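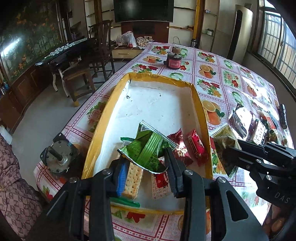
Figure 1. Snack sorting with the two hand-held grippers, seen from the camera on one of them. The jaws are open over the foam box.

Snack Packets, Two Grippers and a Lot of Relabeling: Project Report
Shiyu Tang and Ramiro Tejada

1. What we set out to do

Our question was pretty simple: if you want to teach a robot to pick up crinkly, floppy snack packets, does it matter how the person doing the demonstrations moves? Ramiro and I had both used the hand-held grippers in class before, and we kept noticing that his recordings looked nothing like mine. I go straight in and grab. He hovers, backs off, changes the angle, and then goes in. We wanted to know whether a policy trained on his style would do better or worse than one trained on mine (yes, there was some pride at stake).

We called the project Wodon, which doesn't stand for anything. The code for cutting up and labeling recordings is called Lei, and I'll use that name below because "the cutting and labeling script" gets old fast.

2. Collecting the demonstrations

We worked at a dining table in a regular living room, because we wanted clutter and window light and a busy tablecloth. The lab bench is plain gray and every method looks good on it. The task was to take packets out of a shallow foam box and put them down on the table, or go the other way and put loose ones back in the box. Some demonstrations used one gripper and some used both.

We mixed up the snacks between takes. The rule was that nothing could be lined up neatly, so we'd tip everything out, put it back in a heap, and start again. Other stuff stayed on the table too, like a jar and a tin, so the model would have to learn to leave those alone.

After a few weeks in August we had 2063 recorded attempts. That sounded like plenty! Then we watched them.

3. Cleaning the data

Lei cuts each recording at the points where the jaws close and open. That works great for a box or a can, where the jaws stop at a clear width. A foil packet keeps squashing, so the width drifts and the script would sometimes cut one grasp into three pieces. I fixed part of this by smoothing the width signal, and the rest we did by hand, sitting side by side and arguing about when a grasp really starts. Ramiro says it's at first contact. I say it's when the packet begins to move with the jaws. We went with mine, mostly because it was easier to spot on video.

We threw out attempts where tracking dropped, where a hand blocked the camera, or where we couldn't agree on the label. That left 1262 attempts. Losing that many hurt, and if I did this again I would check the tracking at the end of every session and not at the end of the month.

4. Training

We trained the same small imitation model twice, once on each person's demonstrations, with the sets trimmed to the same size. Both versions saw the camera images and the jaw width, and both had to predict the next short stretch of motion. We kept all the settings the same. I was tempted to tune mine a little - I didn't.

5. What we found

Ramiro's version was better at packets lying flat against the bottom of the box. We think the hovering and re-angling gave the model examples of what to do when the first approach is bad. My version almost always came straight down, and when a packet was flat it pushed it along the foam and closed on nothing.

On packets that stuck up out of the pile, mine was quicker and did just as well. His sometimes hovered for so long that we stopped the trial. It had learned the hesitating along with everything else, and in a few trials it never came down at all.

Putting both sets together gave us the version we liked best. It went straight for easy packets and slowed down for flat ones, though it would still grab two at once when the wrappers overlapped. None of our versions handled that well.

6. Problems and things we'd change

With only 2 demonstrators, we can't say much about style in general. It could just be that Ramiro is better at this than I am (he would like that noted).

We also never tested on a different table. The tablecloth has a strong pattern, and the model may be leaning on it to judge where things are. A plain cloth and a second room would be the first thing to try next.

Last thing: we should have written down which packets were in the box for each take. We tried to work out later whether shiny wrappers failed more often than matte ones and couldn't do it properly from the video. Lei now has a field for this, and it won't save a session until you fill it in.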